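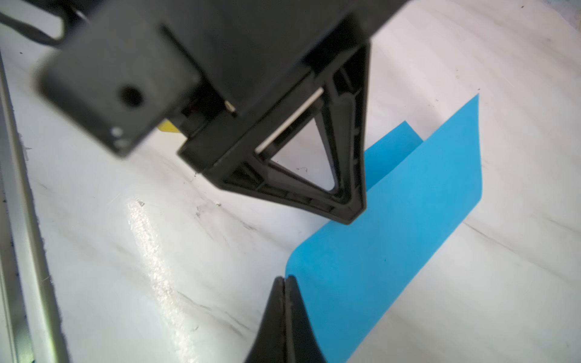 Ticket 179 – Blue sheet will not stay folded flat
Category: Paper and folding
Product: Lirum card paper, blue, pack of 40
Status: Closed

Problem as reported

I am making folded place cards for a dinner at Robles, our community room. The blue sheets are the only ones giving me trouble. I fold one end over, press it down, and when I let go the flap lifts again. On the sheet I have on the table now, the flap is standing up and the rest is lying on the white marble-pattern top. I need 136 cards and I have finished 20.

The cream paper from the same order folds fine. I have not changed anything else.

What I tried before writing

1. Pressed the fold with my thumbnail. The flap came back up in a minute or so.
2. Left a sheet under a cookbook overnight. Better, but still not flat in the morning.
3. Folded it both ways along the same line. This made a white crack in the color, so I stopped.
4. Turned the sheet over and folded from the other side. No difference that I could see.

Reply from Itton Paper Help

Thanks for the details. Two questions before we suggest anything. Are you folding along the long side or the short side? And are you scoring the line first, or folding straight from flat?

If you have not scored it, please try this on one sheet:

1. Put the sheet on a cutting mat or a piece of scrap cardboard. A hard tabletop has no give and you will not get much of a groove.
2. Lay a metal ruler on the fold line.
3. Run an empty ballpoint pen or the back of a butter knife along the ruler twice, with light pressure.
4. Fold away from the groove, so the groove ends up on the outside.
5. Rub the fold down with the side of a spoon, with a piece of plain paper in between so the blue does not go shiny.

Update from customer, 4:15 p.m.

Short side, no scoring. I did not know about the groove going on the outside. Tried it on two sheets. The first one I pressed too hard and it went partly through. The second one is much better but still opens a little – maybe the width of a finger.

Reply from Itton Paper Help

That sounds like the grain. On the blue, fold with the long side instead and cut the cards from that. To check first, bend a sheet gently each way without creasing it. The direction that bends more easily is the one to fold along.

Update from customer, 6:40 p.m.

It bends more easily the other way, as you said. I turned my layout and scored one sheet on cardboard. The fold stays down now. I get one less card per sheet, so I will need another pack. The ones already done in cream can stay as they are.

Still open on my side: the cracked sheet. I will use it for testing the pen.

Closed by customer. Related ticket: Pillow box lids popping open, same paper.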